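Chapter 7
Heat on the Move

Put a cold pan on a burner and something wonderful begins. Energy races up through the metal, atom bumping into atom, until the whole base is ready to cook. Physicists call this conduction, and once you know it, you'll spot it everywhere!

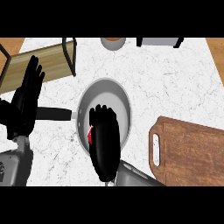
Figure 7.1 A frying pan with a long black handle on a marble countertop.

Why do some materials pass heat along so quickly while others barely bother? In this chapter we'll test 5 metals, meet the cooks of Valtness — their clay ovens hold heat overnight — and work out how long a 600-watt burner needs to warm a pot of soup. Grab a spoon and a mug of hot water, and let's start with Activity 7.1.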